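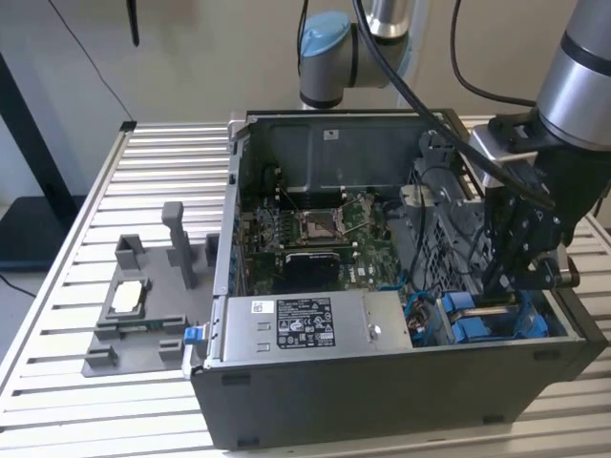 A desktop tower with its side off and its processor socket empty.

Opinion > Home Life > Make Do

Keep the ugly old box

I paid 345 pounds for my last laptop and it lasted until the battery swelled. The man at Terkance looked at it kindly and offered to recycle it.

My desktop is 12 years old, weighs as much as a labrador and has been opened more often than our fridge. Blue tabs tell you where to pull. The power supply wears its ratings on a label, like a tin of soup. I have put the wrong memory in it twice and it forgave me.

I don't claim it is handsome. Visitors to Rundbridge have taken it for a heater. But I would swap every slim, glued-up slab in the house for one more lid that comes off.

Comments (3)

Mine is a heater. Saves a fortune in August, obviously.

Where do you put your knees?

Forty quid for a used one at Tetach, still going.

Contact us | © Munasinghe 2019 | Back to top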